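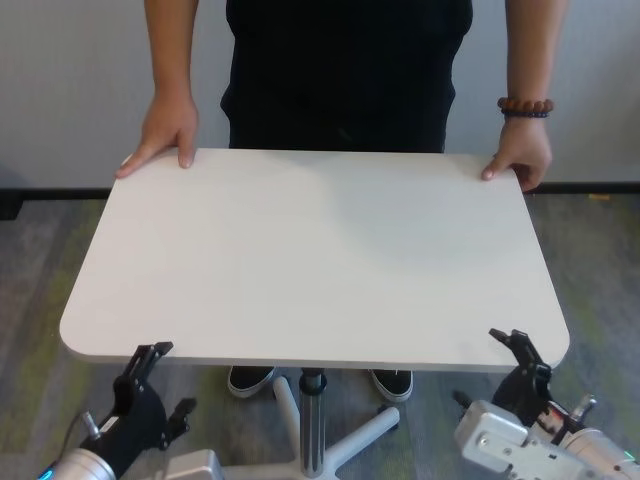
Two-arm table moving with a person on the far side — how do you split up the episodes?

Posted by Lwazi Pretorius

Hi all, long-time reader and first-time poster, so please be patient with me if this has come up before. We're collecting teleoperated examples of a robot and a person moving a small pedestal table together. The person takes the far edge with both hands, the robot takes the two near corners, and they go a few feet across the carpet and stop. We're up to 266 episodes, recorded with the Skarum toolkit, and I've been very happy with how smooth the driving has gotten.

My trouble is the start. Right now we begin recording when the person's hands are already on the table and the grippers are still open and waiting near the corners. Some of my operators close the grippers right away, and some wait until they feel the person is ready, which can be four or five seconds of nothing at all. The policy we trained last week has learned to wait beautifully. It waits and waits! Once in a while it closes one gripper and then goes back to waiting.

Should I trim the quiet part off the front of each episode, or keep it and hope more data sorts it out? And do I need to switch people around? So far it has nearly always been the same colleague on the far side, and she is very good at it by now.

Ayanda Buthelezi

Welcome, Lwazi! I went through something very close to this with a bench-carrying task, so let me tell you what we did and you can take whatever helps.

Please don't trim everything. If you cut all the waiting, the robot will grab the moment it sees a table, whether or not the other person is ready, and you'll be sorry the first time somebody is still getting their fingers in place. What helped us was giving the person a clear signal the cameras could pick up. Ours was a small lift of the far edge, maybe half an inch, held until both grippers closed. The operators were told to close on that lift and at no other time. After that the pauses could be any length, because there was something in the picture that ended them.

We kept the old episodes but cut each one down to one second before the first gripper moved, and mixed them in at a low weight. Out of 1127 old ones we threw away a fair number where the two grippers closed far apart in time — I'd look at those first if I were you, since your one-gripper problem sounds just like ours did.

And yes, do switch people. Different heights, different sleeves, different places to put their hands along the edge. One person who is very good will quietly fix the robot's mistakes by steering from her side, and you won't find out until somebody new has a turn. I'd also record a batch where the person lets go and steps back before the lift, with the grippers staying open the whole time.

carpetside

what length are your action chunks? if they're short the pause will get you every time. I doubled mine and it stopped freezing. didn't change the data at all

Lwazi Pretorius

Thank you both so much. Ayanda, I checked the gap between left and right closing and it's all over the place, so I have some weeding to do this afternoon. We'll try the little lift on Wednesday with two new people on the far side. Carpetside, mine are pretty short, so I'll try that first on the old data while I'm waiting.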